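Trisia Robotics Laboratory
Pre-Session Inspection Checklist: Remote-Operated Demonstration, Drawer and Object Tasks
Station: Rornari
Inspection date: Thursday, October 22, 2020
Inspector: Fatos Stan
Status: Cleared with comments

Scope

This checklist applies to any session in which an operator guides the robot through a task by remote control and the motion is recorded for training. It is completed before the first recorded demonstration of the day and again after any change to the furniture, the arm or the control link. Items marked Comment do not prevent a session. Items marked Hold must be closed by the inspector before the arm is powered.

Section 1. Operator and control link

1.1 Operator is on the current authorization list. Yes.
1.2 Second person assigned to the emergency stop for the full session. Yes.
1.3 Emergency stop pressed and released; arm power drops and does not return by itself. Yes.
1.4 Delay between hand controller and arm is within the station limit. Yes. Comment: the link was restarted once before the reading was accepted. The first reading was not logged and should have been.
1.5 Arm holds position when the controller is set down. Yes.
1.6 Speed limit set to demonstration mode. Yes. Comment: the Onuoha control software returns to its default speed after an update. Operators are to confirm the setting on screen at the start of each session.

Section 2. Arm and gripper

2.1 Housing free of cracks and loose covers. Yes.
2.2 Gripper fingers open and close through full travel without sticking. Yes.
2.3 Finger pads secure. Yes. Comment: pads were last replaced in September. Next inspection to include a pull test on both fingers.
2.4 Grip force set for light objects. Yes. Comment: a wrapped chocolate bar will deform under the force used for drawer knobs. Where both tasks are recorded in one session, the setting is changed between them and the change is entered in the log.

Section 3. Task furniture and objects

The standard arrangement for this station is the gray three-drawer cabinet with a bowl and one small wrapped item on the top surface. Drawer positions vary by task sheet. The operator should compare the cabinet with the sheet before taking control, as a demonstration started from the wrong drawer position must be discarded.

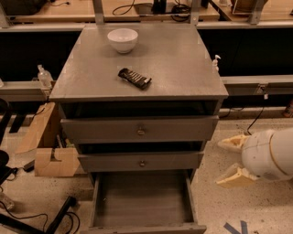 3.1 Cabinet stable when a drawer is fully extended. Comment: the cabinet is light, and a hard pull on an upper drawer can shift it. Operators are to pull straight and slowly, and to stop if the base moves.
3.2 Knobs tight. Yes. Comment: the top knob was tightened by a quarter turn during this inspection.
3.3 Drawers run freely and stop before leaving the cabinet. Yes.
3.4 Objects placed clear of the edges of the top surface. Yes. Comment: a ceramic bowl that falls during a recording is a cut hazard. The operator releases control, the second person presses the emergency stop, and only then does anyone approach the cabinet.
3.5 Drawers to be used for placement are empty before the session begins. Yes.

Section 4. Floor and surrounding area

4.1 Floor marks present and attached at all corners. Comment: blue tape is subject to wear where people step over it. Replace any piece that lifts.
4.2 Cables outside the path of the arm and the operator. Comment: loose cables on the floor to the left of the cabinet are to be tied back or covered. Assigned to station staff — due before the next session.
4.3 Stored materials outside the reach of the arm. Comment: flattened cardboard leaning beside the cabinet should be moved to the recycling point. It is outside the planned motion for the current task but could slide.
4.4 Liquids kept away from the work area. Comment: pump bottles are standing close to the cabinet. Return them to the supply shelf before the arm is powered.
4.5 Chairs and stands clear of the drawer side of the cabinet. Yes.

Section 5. Recording

5.1 Storage space sufficient for the session. Yes.
5.2 Each demonstration labeled with task, operator and outcome. Yes. Comment: failed attempts are kept and labeled as failed. They are not to be deleted at the station.
5.3 Operator rest break scheduled. Yes. The limit is 15 demonstrations between breaks.
5.4 Running total entered. Yes. The station total stood at 1,227 accepted demonstrations at the time of inspection.

Open items

Items 4.2, 4.3 and 4.4 are to be closed by station staff and initialed on the posted copy. Item 2.3 carries forward to the next inspection, due in seven days. Questions about the grip force settings should be sent to the Brornard equipment desk with the session log attached.

Signed: Fatos Stan, Inspector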